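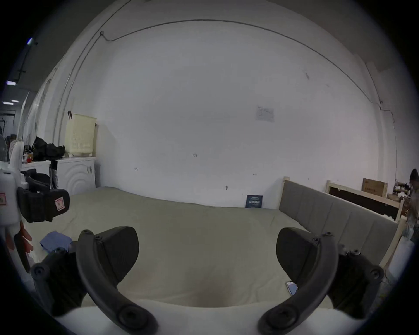

Kolář's The Orchard Keeper at the Gornness

Last updated: April

I went in knowing almost nothing, and I think that's the way to do it. My sister had seen this in previews and would only tell me to eat first (two hours, no intermission, and the bar at the Gornness closes when the doors do). So I ate a sandwich on the steps and went in with crumbs on my coat.

The story is small. An old man won't sell his trees, his daughters come home to talk him into it, and a neighbor keeps turning up at the wrong moment with a bucket of plums. Kolář wrote it as a comedy and most companies play it like a funeral, so I was so happy to hear people laughing in the first 7 minutes! The plum business alone had the man next to me wheezing.

Américo Pacheco plays the father and he is wonderful. He's got this way of starting a line while he's looking at something else, a boot or a chair, and then the end of the line lands on whoever he's been ignoring. He never raises his voice until the dinner, and even then it's only one word. I heard somebody behind me breathe in. The daughters are a bit less even. The older one is sharp and funny and very tired, just right. The younger one pushes too hard early on – all elbows and sighing – but her long speech by the well was lovely, and by then I'd forgiven her.
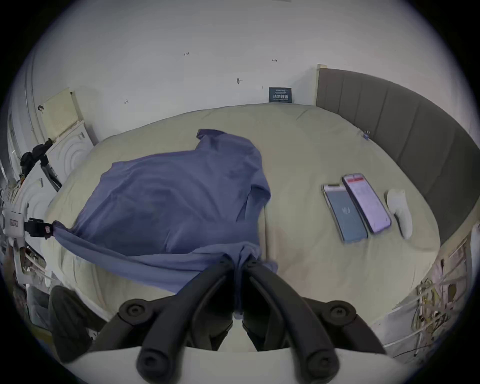
The translation is new and I liked it a lot. The version I read in college had everyone talking like a bank letter. These people interrupt each other and lose the thread and say "well, anyway" when they mean "please stop." I did miss the old ending to the well speech, with the line about the frost, and I don't know why they cut it. If anyone who worked on the show reads this, tell me!

Now the grumbles. The music between scenes is too loud and there's too much of it. We get an accordion, then a drum, then the accordion again, and every time it starts you lose the quiet the actors just built. And the lighting in the night scene is so low that from row R I was mostly guessing who was kissing whom. (I guessed wrong.) The Gornness has 554 seats and I'd bet the back third had the same trouble, so pay for something closer if you can, or sit on the left side of the balcony, where my sister says you see everything.

I paid $105 for the two of us with fees, and it felt fair for acting this good. Compared with the Wuris company's version a few years back, the one with the rain machine, this is warmer and a lot less pleased with itself. I still think about that rain, though.

It runs through the end of the month and then goes on to the Ekell, a much smaller room. I'm tempted to go again there just to hear that dinner scene from up close.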